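August 29, 2024
Bread notebook, rye and seeded loaves

Picking up where I left off before the holidays, and with apologies to anyone trying to follow my handwriting in the last few entries, which Bontu tells me has got worse. The question is still the seeded loaf and why it goes crumbly on the second day when the plain one keeps so nicely. I have gone back and forth over it all summer and I think we are finally getting somewhere, though I have thought that before (see April, several times, with underlining).

Mixed a batch this morning with the new Menesetti wholemeal. It drinks far more than the old flour did. I held back the last of the water as usual and ended up putting all of it in and then a splash more, and the dough still felt tight under the hand. Decha came in at this point, poked it, and said it wanted a longer rest before the salt, so I left it under a cloth for 30 minutes and it was a different creature when I came back. Lovely and slack, with that slightly sticky pull that the rye gives. I ought to have done this from the start and I'm writing it down in large letters so that I do it next time. REST BEFORE SALT.

Seeds: 100 g of linseed and sunflower together, soaked overnight in cold water, drained properly this time. I pressed them in the sieve with the back of a spoon and was surprised how much came out. Last week's were put in dripping and I'm fairly sure that's what gave us the gummy line along the bottom, which I blamed on the oven at the time. Sorry, oven. Rostyslav wants to try toasting the seeds dry first and then soaking them, and I'd like to see that too, but one change at a time or we shall never know what did what.

The starter was in good spirits. This is the Grulus one, the rye starter Petrică brought back for us in a jam jar, and it has been much livelier since we stopped keeping it at the back of the fridge. It smells of apples when it's ready and of nail varnish when it's been forgotten. Today, apples, I'm glad to say. The Bonar starter I've fed and put away again. It makes a perfectly decent white loaf but it sulks with rye and I haven't the patience this month.

Shaping was a bit of a muddle. The dough was softer than I'm used to and I used too much flour on the first loaf to make up for it, so there's a pale seam down one side that never joined. The other I did with wet hands and it went into the tin like a dream. Oven at 242 to begin with, then down once they had some colour, tins off for the last stretch. Cooling on the rack with the window open. Pylyp asked, very politely, if he might have the end of the first one while it was warm, and I said no, and then felt mean, and then gave him a slice of yesterday's with butter, which he said was better than it looked.

Crumb notes on yesterday's loaf, so that they don't get lost: even, a bit close towards the base, no gummy line. Flavour very good, more sour than I'd like for the children's breakfasts but just right with cheese. Still sheds seeds when you cut it. The Kong bread knife is overdue for sharpening and I suspect half our crumbliness is that knife, so please would whoever has the stone bring it back.

To do:
Cut the wet-hands loaf tomorrow morning and again the morning after, same knife, sharpened.
Try one half wrapped in cloth and the other in paper.
Ask Decha to write down his rye rest times, he keeps them all in his head.
More linseed. We are down to the dusty bit in the bottom of the tub.
Rostyslav's toasted seeds, next bake if nothing else has moved.
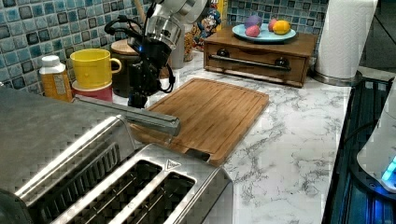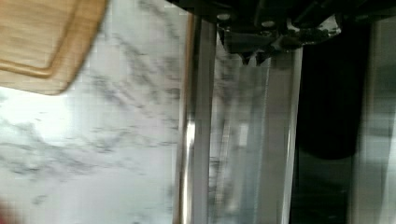
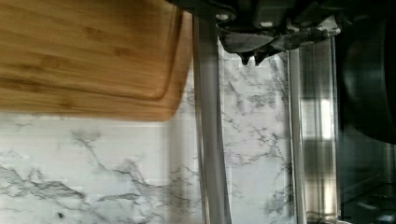 Cutting board and white worktop, all three.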